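4.2 Condensation in small steel stores

Logging ran from November on two units, same footprint, both flat roof. Unit A is the Filley panel store with the factory vent strip, unit B the Betton one, vent blanked off with tape. Scooters parked inside both, chargers off overnight. Total 2,587 hourly readings after dropping the gaps (logger in B lost power twice, see 4.4).

Main result is simple. Relative humidity in B went over 80 percent on most nights, A much less often. Door seals made little diference. Floor type did: bare slab worse than slab plus membrane, in both units. Taşdemir reports the same for larger garages but with heated floors, so not directly comparible.

Lock wear was handled separately. Cylinders from the Zoltach range, 900 open/close cycles each, key torque taken before and after. No failures. Torque rose slightly in the cylinders stored in B, within scatter for A. Graphite lube not tested.

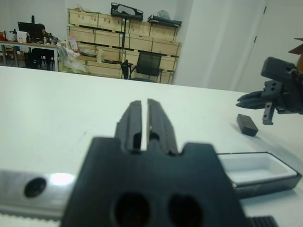

Figure 3. Gripper with two parallel fingers, slightly open, over the white tabletop.

Hinge pins still to be measured. Rust spotting on the lower panel edges was scored by eye only and should be read with care, the scale is coarse and one rater did all of it.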